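4.2 Putting hats away: the shared table at Drirnbridge

Hats gave us more trouble than any other item in the study, and we grew rather fond of them for it.
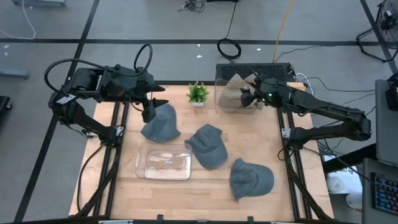

Figure 2. Sorting caps by colour: tan headwear in the upper bin, three dark gray caps still on the table, second bin empty.

When we first asked households in Drirnbridge how they stored their caps, most people laughed and pointed to a hook behind the door, or to the top of the fridge, or to a pile on the back seat of the car. A folded towel stays more or less as you leave it, but a cap has a stiff brim at one end and a soft crown at the other, and the two seldom want to go in the same direction. The gray caps in Figure 2 show this nicely - the one near the centre has a crumpled crown, while the one farther toward the lower right is creased but keeps its broad, smooth brim.

We settled on clear bins after a good deal of back and forth (Seol had argued for open baskets, and still does). Our participants liked being able to see the colour of what was inside without lifting anything out, and several told us they had given up on lidded boxes years ago for just that reason. The trouble with a bin, of course, is that soft fabric takes up whatever room it is given. In Figure 2 the tan fabric fills most of the upper bin and its folds stand up above the rim, and we would call a bin in that state full for everyday purposes, even though a patient person could press it down and find more space.

Sorting by colour was the rule people reached for most readily, and up to 16 items could be handled this way before anyone asked for a third bin. Nesting the caps, crown inside crown, saved more room, but it was slower and a fair few participants found it fiddly. We kept the small potted plant on the table throughout, as our Norkitz households nearly all had some bit of greenery on the surface where they did their tidying, and a completely bare table felt a little unkind to them. Section 4.3 turns to scarves and gloves.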